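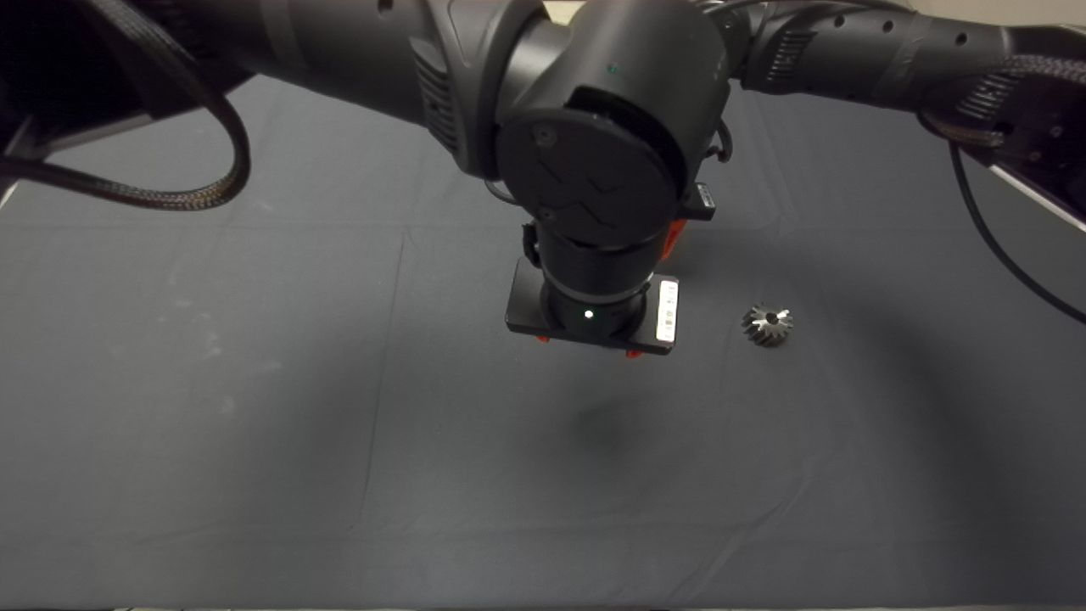

From: Boonchu
To: Cernine users list
Date: February 12, 2024
Subject: Re: [cernine-users] Gripper opens by itself after protective stop

Hello Amado, hello all,

Thank you for the detailed report. I can confirm that we have seen the same fault at Collcombe, on a two-arm cell which does a similar job, so I don't think your wiring is to blame. My answers are between your lines.

Amado Tolentino wrote:
> After a protective stop on one arm, I clear the stop from the
> panel, and the gripper on the OTHER arm opens. If it is holding
> a gear, the gear falls. I am still on controller release 2.

We were also on release 2 when it began, in October. The arm itself did not move in our case, only the fingers. Please check this on yours, with the speed turned down and your hands outside, for it would be a different and more serious matter if the arm moves too.

> The gripper light stays white the whole time, so I have no
> warning at all.

Same with us. I would not trust the light for this. As far as I understand, it tells only that the gripper has power and has found its controller. It does not tell which command is waiting. When the stop is cleared, the old command is sent again from the queue, and it can go to the wrong gripper if both were addressed in the same cycle.

> It happened 3 times last week. I tried to repeat it on purpose
> and could not.

You must stop the first arm while the second one is closing. After it has closed completely, nothing happens. I made 100 tries with a small script before I understood this - most of them were wasted because my stop came too late. I can send the script to anybody who asks, but it is not beautiful.

What we do now, until there is a correction:

Before clearing any stop, empty the command queue of both grippers from the Gurnus page, not only the one which has stopped. Then read back the finger position, and compare it with the last value in the log. If they differ, we open by hand and begin the cycle again.

We also put a soft cloth on the table. It does not repair anything, but a steel gear which falls on bare metal gets a mark on the teeth, and then we must throw it away.

One more point, about safety. A colleague of mine reached in to pick up a fallen gear right after clearing the stop, and the second gripper closed near his fingers. He was not hurt. We have now a written rule that the stop remains pressed until the hand is out again. Please do the same, all of you with two arms over one table.

Amado, could you send me the log from one of your three cases? The last 3,000 lines should be enough. I would like to see if the two commands have the same cycle number, as in ours.

With kind regards,
Boonchu
Collcombe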